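Mestent Place Notes

We use cookies to remember which page of the gazetteer you were reading. By staying here you accept this. Subscribe to our newsletter for new entries.

# Mestent Place Notes

Short, plain-English descriptions of towns and cities, one text file per place, for people who are learning to read English or teaching others to. There are 900 entries. Most of them are dull in the way a good bus schedule is dull.

## What an entry looks like

Every entry starts with the same job: say what the place is, say where it is, and stop before anyone gets poetic. A typical one reads:

 Warov is a town on the Killus River. It is the seat of
 its county. Many people there work at the cannery or
 in the schools. The first bridge was built by a ferry
 owner who was tired of rowing.

The last sentence caused an argument. It stayed.

## Files

- `places/` holds the entries, one per file, named after the place
- `index.tsv` has the name, region, nearest water, and reading level of each entry
- `wordlist.txt` is the list of words an entry may use without explaining them
- `disputed/` is for entries where two sources disagree and neither will back down
- `CHANGES` is a log, kept with varying amounts of enthusiasm

Text is UTF-8. Line endings are Unix, except in four files that keep turning back into Windows ones no matter what we do. If you find out why, please write.

## Fields in the index

**name** is the everyday name. If a town has an official name that no resident has said aloud in living memory, the official one goes in the entry text.

**region** is the state, province, or county, whichever one a person from there would mention first.

**water** is the nearest river, lake, or sea. We added this field because old town histories nearly always begin with water. Places in the desert say `none`, and a few of them have complained.

**level** runs from 2 to 4. Level 2 entries have short sentences and no commas worth mentioning. Level 4 entries may contain the word "legislature." There used to be a level 1, but it couldn't say much beyond "This is a town," and teachers asked us to stop.

## How the text was written

Contributors worked from county histories, old railroad guides, town websites, and plaques. Plaques are the worst source of all. They are made of bronze and therefore sound sure of themselves. Any founding story that rests on a plaque alone goes to `disputed/` until something on paper backs it up.

Each draft was read by a second person, who was asked to mark every sentence they had to read twice. Those sentences were rewritten or thrown out. We lost some nice ones about fog.

We don't give population figures. They go stale fast, and people write in about them with a heat they never bring to anything else in the file. Words like "large" and "small" are used instead, compared with other places in the same region. The town of Oral is listed as large. You would have to see its neighbors. 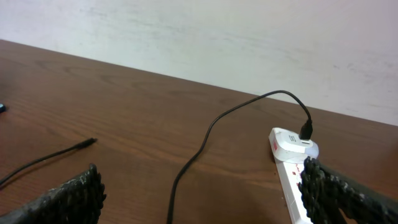 Chunhua Long wrote in January that the level 2 entries were the first thing her evening class had finished without asking for the bell. She also said that "lies along" is a strange thing to tell a beginner about a city, as her students pictured it lying down for a nap. Could we try "is next to"?

We could, and did, in every level 2 file. Levels 3 and 4 still have cities lying along things. The script that made the change also touched the phrase "the capital lies along with two other towns in the valley," which came out as a sentence we would prefer not to repeat. It has been fixed by hand.

## Known problems

- River towns are overrepresented. So are towns founded by men named after their own trading posts, or the other way around.
- Entries written early in the project like to say a place is "a center of" something. We cut this down to cases where the place really is, which left very few centers.
- Killus is the name of a river, a township, and a former cheese factory. The index keeps them apart. The entry text sometimes doesn't.
- Directions are given from the nearest bigger town. In 80 entries the bigger town gives its directions from the smaller one, so a reader can go back and forth between them for quite a while.
- Sports teams have been left out. They move.

## Good uses, less good uses

The files work well for reading practice, dictation, spelling tests, and small search projects where you need plain text that behaves. They make poor travel guides. One reader planned a vacation with them and found the cannery in Warov, as described, closed to visitors.

Please don't use the entries to settle a boundary dispute. Someone tried.

## Adding a place

Send one text file and name your sources at the bottom. Pick a level and stick to it. Use the past tense for things that are over and the present tense for things that aren't. If your hometown is the friendliest in the county, we are happy for you, but leave it out, because we have that claim on file from every other town in the county too.

Corrections go in the same way. Tell us which sentence is wrong and what it should say. "All of it" has been received and noted.

## License

Free to copy, print, and change for any classroom or home use. Keep the source lines at the bottom of each entry, even the plaques.

Contact the editors | © Mestent Place Notes | Back to top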